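How to vacuum a carpeted room properly
By Edit Vörös
2025-04-15

Most carpets get vacuumed too fast. Grit sinks to the base of the pile, and one quick pass only picks up what is on top.

Clear the floor first. Pick up coins, paper clips and anything with a string on it. Move the light furniture out of the room and leave the heavy pieces for another day.

Empty the canister or change the bag if it is more than half full. Set the head so it just touches the pile. If the vacuum is hard to push, raise it one notch.

Start at the far wall and work back toward the door. Push forward slowly, pull back over the same strip, then move over by half the width of the head. Go over the doorway 3 times — it takes the most dirt.

When the room is done, turn 90 degrees and do it again, crossing your first lines. Use the crevice tool along the baseboards.

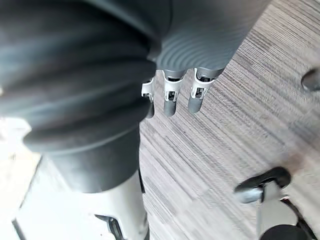 2 min read

For dents left by furniture legs, lay an ice cube in each one and let it melt. Blot with a clean towel, wait 12 hours, and lift the pile with the edge of a spoon. Test a hidden corner first if the carpet is wool.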